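Support Ticket 588: Handheld gripper sessions, garment folding, handling rules
Project: Cantero / Queue: Collection practice / Status: Closed with guidance
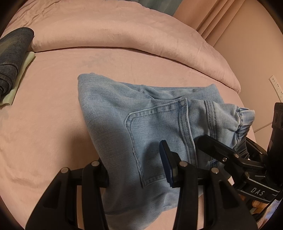 Light blue jeans on pink bedding, both grippers at the garment. One fingertip is behind the edge of the denim.

Reported issue
The Cantero review desk returned 10 folding episodes from the November delivery. The return code was "contact not established at start of fold." The operator team at Redwood disputed the code and asked which rule applied when a fingertip is covered by the garment. Work on heavy fabric was paused at the site until an answer was given.

Environment
Two handheld grippers, one operator, domestic bedroom. Task sheet: fold trousers, soft surface. Practice standard: Ninitz Handling Rules, revision 3.

Log

09:10 Ticket received from Redwood and assigned to Collection Practice. Priority set to normal.

09:40 Returned episodes opened. Calibration records are complete for both grippers. The fault does not appear to lie with the equipment, and no hardware ticket was raised.

10:25 Rule 4.2 reviewed. The text reads: "Both fingertips shall be visible at the moment of closing." It was written for rigid objects such as cups and boxes. Applied literally to denim, it excludes any grasp in which one finger passes behind a layer, and such a grasp is required by the task sheet.

11:05 Astus, as maintainer of the review software, was asked how the code is assigned. Astus confirmed that the reviewer selects it by hand from a list. The software does not assign it automatically.

13:30 Episodes reviewed a second time against the amended reading given below. Seven accepted. The remaining three stay rejected on separate grounds: in each, the operator began to lift before the second gripper had come to rest.

14:15 Redwood asked whether other clothing must be cleared from the bed. It need not be. Rule 2.6 requires only that items outside the task lie clear of the working garment and remain untouched for the whole episode. The gray denim bundle at the left of the attached view is well apart from the jeans and meets the rule.

Resolution
Until revision 4 is issued, the following reading of Rule 4.2 applies to all fabric tasks.

a) One fingertip may be covered by the garment at closing. The opposite fingertip of the same gripper must remain visible.
b) The second gripper may rest near the waistband or hem before the first one closes. It may not pull.
c) Seams, pockets and elasticated sections may be grasped. Buttons and zippers may not.
d) An episode in which the operator corrects a missed grasp is to be kept and marked "recovery." It is not to be trimmed.

Reviewers shall no longer use the contact code for covered fingertips alone. Roughly 400 earlier fabric episodes carry this code and will be reviewed again by the Cantero desk. Sites are not required to resubmit them.

Follow-up
Redwood confirmed receipt at 15:50 and resumed work. Wording for revision 4 has been passed to the Ninitz rules group under this ticket number. Objections to the interim reading should be filed as a new ticket in the same queue.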